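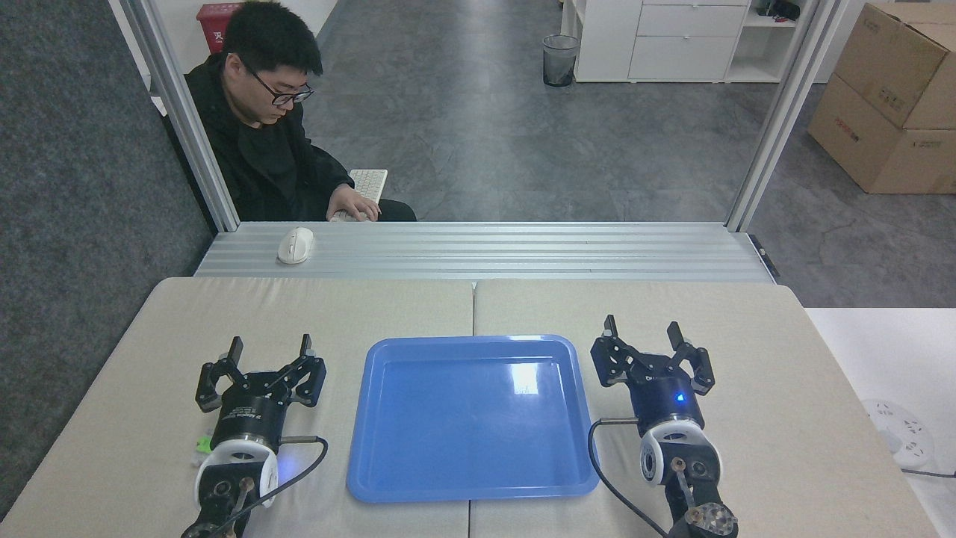 By Georges Hattar
Business and technology, Ridville
March

Wosura is going shopping for robots. The Ridville contract packing firm has set aside money for up to 12 two-armed workstations over the coming budget year, and the team drawing up the order could hardly be more excited about it.

The plan, signed off earlier this month, would put the first pair of stations on the firm's small-goods line, where bottles, tubes and sachets are sorted into trays before they are boxed. The rest would follow in stages, with each stage paid for only once the one before it has met its targets.

"I've been asking for this for years, so yes, I'm delighted," said Åsmund Sjögren, who runs operations at Wosura. "But I've also bought enough machinery to know that the price on the quote is where the spending starts. We wanted a budget that covers everything around the arms as well."

That "everything" makes up a surprisingly large part of the plan. Wosura has listed separate lines for grippers, frames, tabletops, cabling, spare fingertips, lighting and floor space, along with training time for the staff who will work beside the stations. There is even a line for trays, after a long discussion over which size and colour to settle on across the whole site. (Blue won.)

Joar Engebretsen, the firm's finance lead, said the tray question took up most of an afternoon and was well worth it. "If every station uses the same tray, we buy one kind, we store one kind and we teach one kind," he said. "It's a small sum next to an arm, but I got very keen on it!"

The frames have had plenty of attention too. Wosura wants grooved aluminium profile throughout, so that posts and rails can be unbolted and moved as the line changes. Engebretsen has allowed for 300 metres of it, including a reserve for the stations that have not yet been approved.

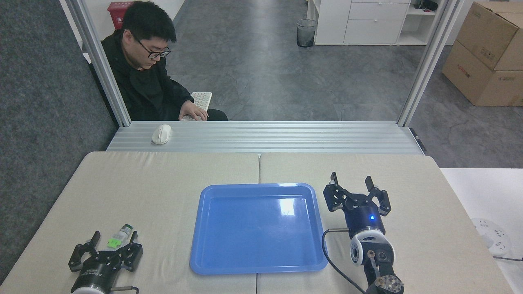 Bottles are where the team expects to learn the most in the early months. Small ones with caps and labels make up a good share of the work, and they come in enough shapes to keep any gripper busy. The firm has drawn up a list of some 50 products to be tried at the first two stations, starting with light plastic bottles and moving on to softer packs later in the year.

Matěj Kadlec, who will look after the stations day to day, has been pushing for padded tops on the work surfaces. He likes how they treat the goods, and he likes that a panel can be lifted out and replaced without touching the rest of the table. He has asked for two panels per station plus spares, and he got them.

Kadlec also won an argument over people. The first draft of the budget had one operator shared between four stations from the start. The approved version keeps an operator seated at each station for its first months, with a keyboard and mouse in reach, and only then looks at sharing.

"You want somebody there, watching and making notes, while you're still finding out what the thing is good at," he said. "It costs more in the first half of the year. I think it's the best money in the whole plan."

Wosura looked at leasing as well as buying. Leasing would have spread the cost, but the quotes tied the firm to one make of gripper for the full term, and Sjögren wanted the freedom to change. In the end the arms will be bought outright and the cameras and computers leased, with a review each March.

Two suppliers are still in the running. Vik has offered a shorter delivery time, while Nandeck's bid includes on-site repairs and a longer stock of spare parts. Both have been asked to price the same list, down to the last bracket, so that the totals can be laid side by side.

The list itself has become something of a talking point in the office. It now runs to 1421 separate items, from complete arms to individual bolts, and Engebretsen can find his way round it at remarkable speed. He has offered to share a blank version with other small firms in Ridville that are thinking about a first purchase, and four have already asked for it.

Åsmund Hägglund, who manages the packing floor, said staff had been quick to put forward ideas. Several of them made it into the budget, including extra power sockets next to each station and a clear walkway behind the frames wide enough for a trolley.

"People on the floor know where the cables end up and where the boxes pile up," he said. "We asked them early and they've saved us money already. I'm really looking forward to seeing the first two go in."

A choice of supplier is expected before the summer. Firms wanting a copy of the blank equipment list can ask for it at Wosura's front desk, open until 4pm.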